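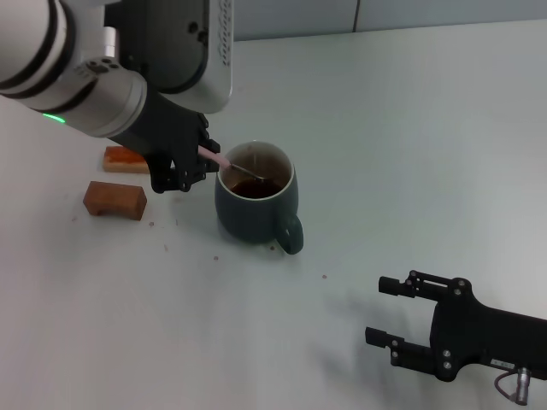
Buyer's Guide Home | Before You Sign | Territory | Fees | Opening | Exit

4 min read

Section 3: Checking the Territory and the Numbers

Do this section before you pay the Cakis deposit. The sales packet will tell you the order doesn't matter. It matters to your bank account, so finish step 9 first.

1. Ask for the disclosure document in full. A "summary edition" is a brochure. Send it back.

2. Find the territory map and check its date. The Morley territory has been redrawn before, and old maps still get handed out.

3. Compare the map with the written list of ZIP codes in the agreement. If the two disagree, ask which one controls, and get the answer in writing.

Note: "Protected" and "exclusive" are different words in this agreement. Protected means no second Cakis studio will open inside the line. It says nothing about online classes, school contracts or summer camps sold to families who live there.

4. Look up the enrollment figure used in the earnings claim. The packet uses 504 students. Ask whether those are separate children or enrollments. A child who signs up for three sessions may be in there three times.

5. Ask how many studios hit that figure and how long each had been open. "Our top performers" is not an answer.

6. Work out your own version with 50 students. If you can't cover rent and one teacher at that level, write down how many months you could carry the loss.

Caution: Do not use the spreadsheet supplied by the seller for step 6. It fills in a growth rate on the second tab and the cell is locked. Start from a blank sheet.

7. Call former owners as well as current ones. The list is at the back of the disclosure document. Skip the names the sales rep suggests until you've called the others.

8. Price the required software. Leite is billed at $99 a month per location, and the first 18 months are often left out of the cost estimate as "included." Check whether they're included or only deferred. I have seen both.

9. Take the whole package to a franchise attorney you found yourself.

Note: If the resale is in Zallberg, the current lease has to be assigned by the landlord. Franchisor approval does not cover this, whatever the cover letter says.

If the rep tells you another buyer is ready to sign by 5 p.m., let the other buyer sign. Go on to Section 4 only when every answer above is on paper.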